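Femidlow Shared Workshop
Build notebook, bench 6
Project: Clekix two-arm tabletop unit
Entry: Friday, September

Purpose of session

Continue commissioning of the Clekix unit after the base rail was refastened. The object of the session was cable handling. The unit is to pick up a coiled cable from the bench and set it down at a second position without the loops opening. Block and cup handling were closed out in the previous entry and are not repeated in this one.

State of the build at start

Base rail clamped to the bench at both ends. The clamps were retightened before power was applied. Both arms were homed from the rest position by the start-up script, which is unchanged from the last revision.

The left wrist camera had been reporting dropped images during the previous session. The connector was reseated and the fault did not return during the first hour. The connector is under suspicion and should be replaced when the Moltent order arrives. Until then, the left camera cable is not to be unplugged for convenience at the end of a session.

Firmware on the servo controllers is the Ostrowski branch, with the torque limit on both grippers lowered by 20 percent. The reason is recorded in the earlier entry on the cracked finger mount. Members who restore the default limit for other work are requested to write it on the bench card.

Work position

The test object was an ordinary USB cable, wound by hand in loose loops and laid on the wood between the arms. No tie or clip was used. The coil was put down without a template, so its position changed from one trial to the next, which is what the final task requires.
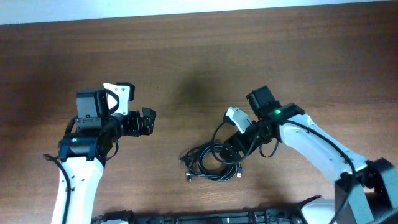
The reach of the two arms overlaps over the middle of the bench, and this overlap has been the main source of difficulty. The planner treats each arm as a set of simple cylinders and does not know about the camera housings. The clearance value in the configuration file was therefore raised by 5 mm on each side. The arms now wait for one another more often than is strictly needed. The loss of speed is accepted for the present.

Procedure

1. Home both arms and confirm that both wrist cameras are delivering images.
2. Place the coil by hand and step back behind the bench line.
3. Start the recording on the bench computer.
4. Command the approach at reduced speed.
5. Close the gripper to the set force and hold.
6. Lift, move to the second position, lower and release.
7. Stop the recording and enter the result in the bench log before touching the coil.

Step 7 was omitted twice. Those trials are marked void in the log and should stay that way.

Observations

Approach height matters more than was expected. When the gripper comes down too steeply, the fingertips push the top loops flat and the coil spreads before the fingers close. A shallow approach from the side gave more consistent contact. The tilt is at present a fixed number in the script. It should become a setting.

Closing force was left at the reduced limit throughout. The lower limit appears to be sufficient for a coil of this weight. Slipping was noted on trials where only one or two loops had entered the gripper, and in those cases the remainder unwound as the arm rose. More force would probably not have corrected this, as the loops that fell were never held.

The plugs are a separate problem. A connector that trails outside the coil swings during the move and can catch on the other arm. On one trial the USB-A end hooked under the right arm link and the emergency stop was used. No damage was found on inspection. The stop button worked as intended, and the controllers came back after a normal restart.

The patterned wrap on the gripper fingers is holding up well. It was applied to give the fingertips some grip and to reduce glare in the wrist cameras. The edges should be checked at the start of each week and pressed down where they lift. 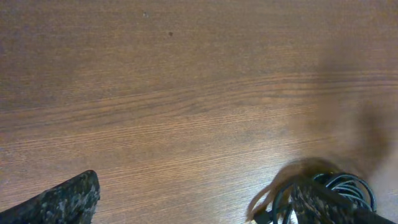 Lighting remains unsatisfactory. The finish on the bench top returns enough light to disturb the detection of thin cable, and the dark streaks in the grain are sometimes marked as cable by the detector. Two remedies were discussed: a plain mat over the working area, or additional training pictures taken on the bare wood. The mat would be quicker. However, the unit is meant to work on whatever table it is given, and the preference recorded here is for more pictures. A further 300 are to be collected, spread over morning and evening light.

The delay between the wrist camera and the control loop was measured again and is within the limit set at the start of the project. Fast wrist rotation still produces smeared images. The detector should ignore any image taken while the wrist is turning above the set rate. This is a small change in the script and has been assigned to the next session.

Changes made today

Clearance value raised, as above. Configuration file saved under a new name, the old file kept.
Approach tilt changed from vertical to shallow for coiled objects only.
Lift speed halved for the first part of the lift.
Emergency stop moved to the near corner of the bench, where it can be reached without leaning over the rail.

Open items

Replace left wrist camera connector (waiting on Moltent).
Add camera housings to the planner model, then return the clearance to its former value.
Make approach tilt a setting.
Decide on treatment of trailing plugs. One proposal is to have the second arm tuck the plug into the coil before the lift. A simpler proposal is to reject the attempt if a plug lies too far from the coil, and ask for it to be placed again.
Repeat the slipping trials with a stiffer cable.
Route the right arm cable through a guide. It can rub against the mounting bracket at full extension.

Housekeeping

Power was removed at the wall at 6 p.m. and both arms were lowered to rest. The bench computer was left running to copy the recordings to the workshop drive and may be shut down by the next user once the copy has finished. The cover is on the shelf under the bench. The bench is booked for soldering on Saturday morning, and the rail may stay clamped, provided the cover is used.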